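Progress report to the Flindwood Fund
Project: Teaching sorting tasks by remote demonstration
Prepared by: the project team, Skirkex
Date: 21 December 2021

Summary of the period

Since our last report in May we have finished the simulated part of the work and started to prepare the move to the real arm. The main aim for this period was to collect 900 demonstrations in simulation, each one made by a person who guides the arm by remote control. This aim is reached. The second aim, to train a first version of the program on these demonstrations and to test it, is reached only in part, and we explain the delay further down.

Work on the control of the arm

In the spring our operators used a keyboard to move the arm. It was slow, and the movements had many small stops in them. The program learned these stops together with the rest, so it also stopped in the air for no purpose. In the new set-up the operator holds a small hand controller, and the gripper follows the movement of the hand. The opening and closing of the fingers is on one trigger. We tried two scales of movement and kept the smaller one, where a wide movement of the hand gives a short movement of the gripper. Operators found it tiring in the first days but they place the cubes more exactly with it.

A new operator now practises for 80 minutes before any demonstration is kept. Before this rule we had to throw away many of the early recordings of each person.

The sorting task

The task is done on a simulated table with coloured platforms and small cubes. At the start of each demonstration the operator receives one written instruction, for example to bring the red cube to the green platform. The operator then makes the full movement without a pause: approach, grasp, lift, carry and release. The platforms do not have the same size or the same height, and this was our choice. When the height changes, the operator must judge again how far to lower the gripper, and we want the program to see this judgement many times.

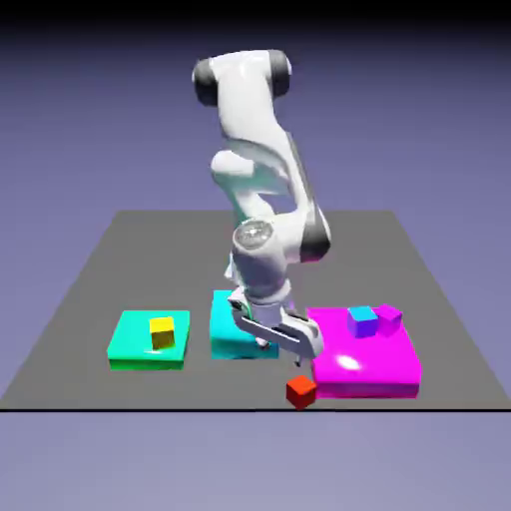
Can the operator correct a mistake during a demonstration, or must the recording be started again?

The operator corrects it and goes on. If a cube slips from the fingers, the operator picks it up again, and the recording is kept with a label that says a correction was made. We believe these recordings are useful for the program, which otherwise would see only good grasps and would not know what to do after a bad one. A recording is started again only if a cube falls from the table or if the connection is lost.

Checking of the recordings

Each recording is watched by a second person who was not the operator. This person checks that the instruction and the movement agree, and marks the moment of grasp and the moment of release. From the full set we removed the recordings where the cube was released too high and rolled to another place. The storage and the labelling are done with Plimis, our own tool, which was paid from the first part of the grant.

First training results

We trained the program first with 300 demonstrations and then with the full checked set. With the smaller set, the arm usually went to the correct cube but often closed the fingers too early. With the full set this fault is less frequent. The weak point is now the cubes that stand very close to another cube, where the fingers push the neighbour away before they can close. Human operators also have difficulty with this case, and most of them solve it by turning the wrist first. We have asked them to show this turn more slowly.

Delays

The training tests are 8 weeks behind the plan. One part of the delay came from the change of controller, because the keyboard recordings could not be mixed with the new ones and had to be made again. The other part came from the delivery of the real arm, which Stamatopoulos, our supplier, has moved to the new year. We do not ask for additional money for this delay. We ask only for permission to move the unused travel budget to operator hours.

Next period

We will collect more demonstrations with cubes placed close together and train the program again. When the real arm is installed, we will first guide it by hand, with the operator holding the arm near the wrist, and compare these recordings with those made by remote control. The same written instructions will be used for both. The safety rules for hand guiding are written and are waiting for approval from our site manager. We will send them to you together with the next cost statement.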